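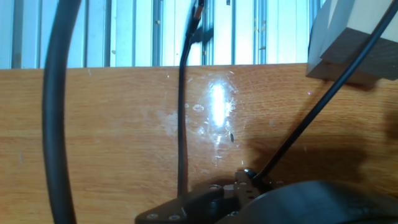 Wood tabletop, light slatted wall behind

Forums > World Cinema > Comedies > The Road to Limura: which cut is the real one?

Search this forum Search titles only Advanced

7 min read

**busfare**

I watched The Road to Limura again last night on the Pravover disc and it's a different movie from the one I remember. The TV version I grew up with ran eight minutes longer, and I'm fairly sure the missing material is all in the middle, after the bridge closes and before the wedding party gets on.

For anyone who hasn't seen it: Matti drives the only bus between Trimau and Limura. Mrs. Oberg runs the post office in Limura and wants the mail carried on time. He wants to stop wherever people wave at him. They report each other to the bus company all through the first half, and then the company announces it's dropping the route and they have to work together without either one admitting it. Rautiainen directed it and I think he also wrote most of it.

What I remember from TV and can't find on the disc:

- Matti sleeping in the bus at the Trimau depot and the cleaning woman waking him up
- a longer version of the scene where Mrs. Oberg writes her letter to the company
- the two boys with the goat getting thrown off the bus a second time

Does anyone know which version played in theaters? The disc sleeve says "original version" and nothing else.

**Marjatta Toivonen**

The disc is the theatrical cut. The TV version was put together later to fill a longer slot. I saw the film in a theater when it was new and the depot scene wasn't in it. I remember it well enough to say so, having seen it three times that month with my sister.

The goat boys only get thrown off once. The second time you're thinking of is when they're refused at the stop, and that's on the disc, shortly before the bridge.

**busfare**

No, there's a second time. The driver picks up the smaller boy by the collar. At the stop he doesn't touch either of them.

**Marjatta Toivonen**

Then it was TV only. It wasn't in the theater.

**reel_eight**

I don't think it's as simple as theatrical against TV. There were at least two theatrical versions. The one shown at home was the long one, and the one sold abroad was cut down. The Pravover disc has foreign-language title cards at the start, so it looks to me like they used the export print and called it original. That happens a lot with the smaller labels. They use whatever they can get.

Marjatta, can I ask where you saw it?

**Marjatta Toivonen**

Abroad. We were living with an aunt then. So that may answer it, though I'd want to see something on paper before I gave up.

**Neema Athumani**

I have the booklet from the old tape release, which has a short interview with the editor. She says they took out some 900 meters after the first screening and that the producer later asked for part of it to be put back. She doesn't say which part. She also says the director wasn't in the room for either decision and was annoyed about the first one and didn't care about the second.

So the first public version was already shorter than what he shot, and the long one isn't quite his cut either. I can type out the paragraph if people want it.

**busfare**

Please do.

**Neema Athumani**

From the booklet:

"We lost the depot and most of the second day on the road. It was too slow for the people who saw it first. Later the depot came back, and I was glad of that, although I had nothing to do with it. I would have kept the depot and lost the wedding."

Then it moves on to the music.

**reel_eight**

That settles the depot at least. It was shot for the film and somebody restored it, so it wasn't made up for television.

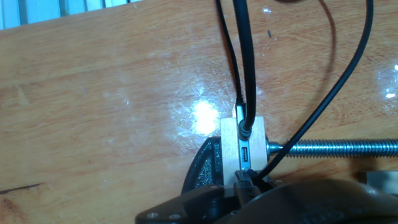
The wedding I'd argue about. I know a lot of people find it too long, and it is long, but it's the only time in the film that the bus is full. Up to then you see Matti driving a handful of people and the company's argument for closing the route makes sense. You need one trip where everybody is standing in the aisle and he can't see out the back. Without it the ending is just the company changing its mind for no reason.

The letter scene I can take either way. In the long version she reads out the whole thing and you hear that she's been keeping a record of every late arrival. In the short one you see the ledger and that's enough.

**Anneliese Hellwig**

I don't agree about the ledger. The whole joke is that she starts out reading the late arrivals as a complaint and by the end of the list she's using them as proof that the bus has never once failed to come. She talks herself around while she's reading. If you only see the book on the counter, she's against him in one scene and for him in the next, and people complain that her character makes no sense. I've read that complaint in reviews and I always wonder which version they saw.

I agree about the wedding.

**tuppence_matinee**

I've only ever seen the short one and I had no trouble with her changing sides. She finds out her own post office goes if the bus goes. It's in the scene with the inspector. That's a good enough reason and it's a more believable one. Having her argue herself into it sounds cute.

Also I'd like to put in a word for the short version generally. It's a small comedy about a bus. It doesn't need to be two hours.

**Anneliese Hellwig**

It isn't two hours in any version.

**tuppence_matinee**

It feels like it in the wedding.

**Elli Lappalainen**

Does anyone know about the bus itself? The plate changes. It's 947 when he leaves the depot in the opening and something else by the time they're at the bridge. I always assumed two buses, one for driving and one parked for the interiors, but the bridge shots are clearly driving shots.

**reel_eight**

Two buses is right as far as I know. The first one broke down on the hill road and they borrowed another from a company in the next valley and repainted it. You can tell them apart by the rear window. The first has a divided one and the second is a single pane. Once you've noticed, you'll see that the wedding trip uses both, sometimes in the same conversation.

**Elli Lappalainen**

Thank you, that has bothered me since June. I had it down as a joke I wasn't getting, something about the company swapping his bus without telling him.

**busfare**

Back to the cuts. Has anyone compared the endings? On the disc, the last shot is the bus going around the bend with the mail sack on the roof. I have it in my head that the TV version went on and you saw the post office with the lights going on. It might be another film I'm mixing up.

**Neema Athumani**

The tape has the lights. It's very short. Mrs. Oberg hears the horn, looks at the clock and goes in to put the lights on. Then the credits start over the outside of the building.

**tuppence_matinee**

I take back some of what I said. I'd like to have that.

**Marjatta Toivonen**

I don't remember any lights. I remember the bend, and my sister asking if the sack was going to fall off.

**Anneliese Hellwig**

The lights matter more than the goat. He's late again, she looks at the clock, and she doesn't write it down. If you've had the full letter scene, you know what that means. Whoever shortened the film took away the first half of that and then the second half made no sense, so that went too. It's the usual way with cut comedies. They take out the part that doesn't get a laugh and then the thing it was setting up stops getting one.

**reel_eight**

To be fair, we don't know it was done in that order. The export people may have just wanted to get it onto fewer reels. My guess would be that it came out at 8 and they wanted less freight.

**Anneliese Hellwig**

Could be. The result is the same for the person watching.

**busfare**

I wrote to Pravover this afternoon and asked what they worked from and whether they knew about the longer version. I'll post it if they answer. Meanwhile, if anybody has the TV broadcast on tape, I'd be interested in a scene list. I'm not asking for a copy, only what's in it and in what order.

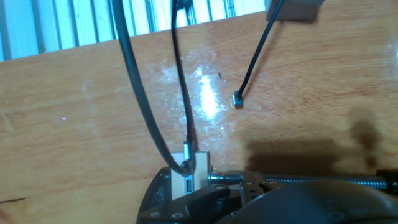 **Esko Kinnunen**

I have the broadcast, or most of it. The start is missing, so it begins with Matti already on the road and the woman with the hens arguing about her fare. The depot is there but it comes later than people are saying, after the bridge, as busfare had it. The full letter is there. The lights are there.

The boys are thrown off twice. The second time he does take the smaller one by the collar, and then he gives him back his cap through the window.

I'll write the list out properly when I have an evening free. The sound is poor around the wedding and I can't follow all of the speeches.

**busfare**

The cap! I'd forgotten the cap. Thank you.

**Marjatta Toivonen**

All right, twice. I still prefer the one I saw.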